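Visit Report: Soltani Robotics Workshop, Platar
6 Oct 2026

Members of the Clovach technical education network visited the Soltani workshop in Platar to review its work on low-cost robot arms. The visit focused on Stukoser, a training method in which an arm learns a placing task from recorded human demonstrations and then from its own failed attempts.

Staff explained that the first version of the method relied on demonstrations alone, 3,000 in all. The current version uses 2,204 and adds a correction step: when a grasp fails, an operator guides the arm through the last part of the motion only, and that segment is given extra weight in training.

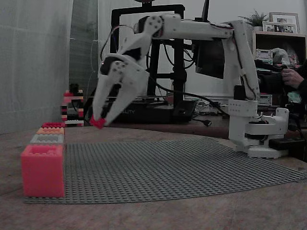 The arm with a red block in its gripper, over the gray studded baseplate.

In the workshop's most recent test series of 100 trials, the arm completed the placing task in 71. Staff were careful to note the limits of this result. The trials used a single arm, and lighting was held constant. Most failures came at release, when a block tilted before it was seated.

Visitors asked whether the method would carry over to softer or irregular objects. That work has not begun -- the workshop plans to repeat the present series on a second arm first, and expects to share those results with the network in December.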